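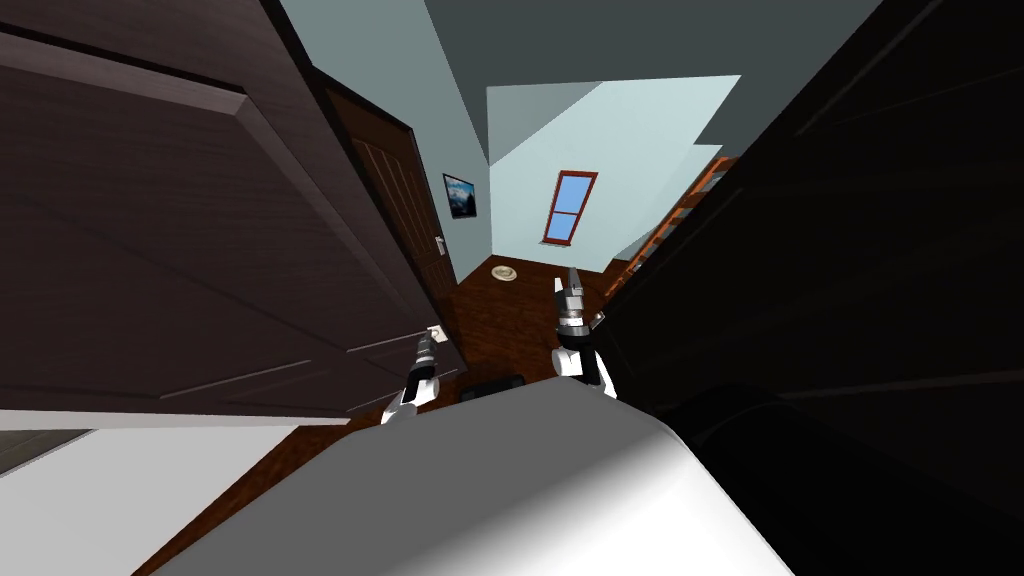
Both grippers at work by the doors in the simulated home.

Mindby trains robot by remote control

29 March 2026

Robotics firm Mindby has begun teaching a two-armed robot to deal with household doors, using people who steer it by remote control through a simulated home.

The work is being done at its Sultbridge office. Operators move both arms themselves, and each run is saved for the robot to learn from. 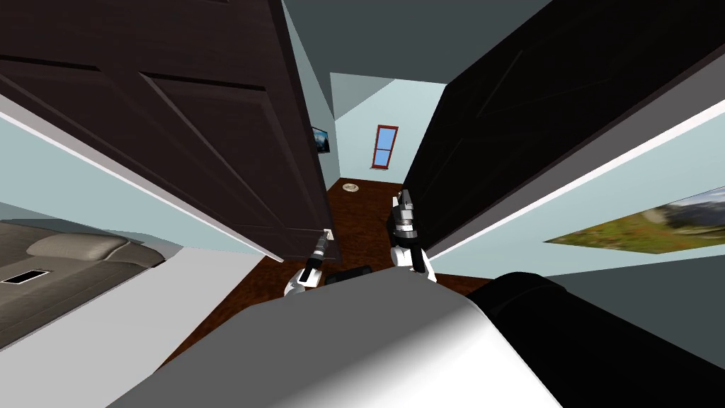 Mindby plans to record 700 runs with 6 operators, and 146 have been saved so far. Double doors were chosen as the first task.

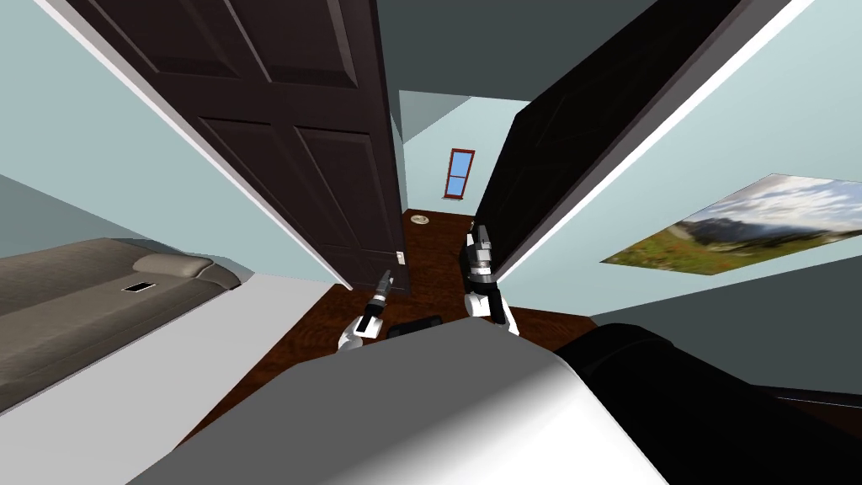

1 min read

A second set of 300 runs, on cupboards and drawers, is due to start in June. The firm says tests on a real robot will follow at its Semlow workshop.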